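Home | Datasets | Docs | Changelog | Contact
Print this page | E-mail this page

Wolarville Household Objects: Table and Rack Set

README, revision 4
Maintained by Kristof De Haan and Rosalie Hämmerli

This card covers the objects, furniture and label rules for the tidying sessions recorded in the Wolarville room. File layout is in a separate document.

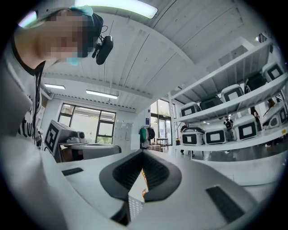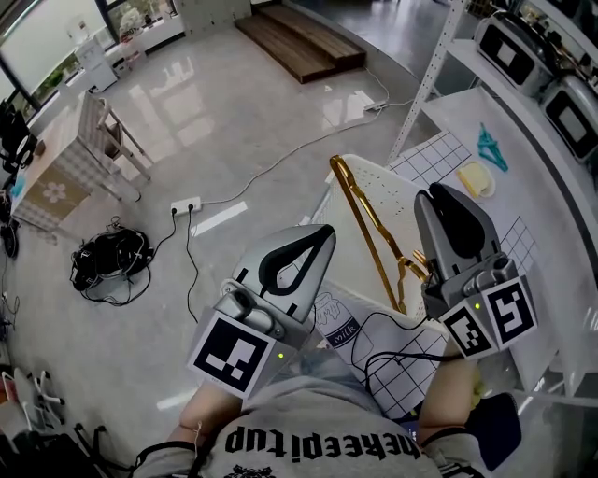
Category: Room and object inventory

## Scope

The set contains 248 sessions. In each session one person handles small household items at a table beside an open rack. Items are picked up, moved, hung or put into a container. No cooking is done and no appliance is switched on.

## Furniture

- `rack`: white metal shelving with upright posts. Holds appliances and boxed equipment. Shelf contents are labeled `background` unless an item is taken down during the session.
- `table`: white top. The printed grid sheets on it are labeled `sheet_grid`, one label per sheet. A sheet partly under a basket keeps its own label.
- `floor`: glossy white tile. Reflections are not labeled. Tape on the floor is labeled `tape`.

## Objects

- `basket`: white perforated plastic laundry basket with a milk-bottle print and the word "milk" on the front panel. The print is not a separate object. Do not use `bottle` for it.
- `hanger`: clothes hangers of any material. Color goes in the attribute field. Values in use are `gold` and `teal`.
- `plate`: small, round, white.
- `bread`: single slice. Labeled apart from the plate, including when it is on the plate.
- `toaster_oven`: stainless steel with a dark glass door. Usually `background`.
- `power_strip`, `cable`: labeled only where they lie on the floor.
- `box_other`: any box-like item whose contents or type cannot be read from the recording. Do not guess from color or pattern.

## Label rules

A hanger in the hand is `held`. A hanger on the table is `placed`, whether or not it touches another object. `in_basket` applies when more than half the item is below the rim.

Faces are pixelated in the released files. Lettering on clothing is left as recorded and is not transcribed in the labels.

## Known issues

1. In 5 sessions the Jindine export wrote `sheet_grid` as `sheet`. Treat the two as equal.
2. Revision 2 used `tray` for some plates. Corrected in the current files, but the old term may survive in the notes column.
3. Hangers seen edge-on are often missing a color value. Rosalie Hämmerli is filling these in by hand, October onward.

## Corrections

Send the session number and the label in question to Kristof De Haan. Requests for new object classes go through the Skarnano tracker.

Back to top | Previous | Next | Print this page | E-mail this page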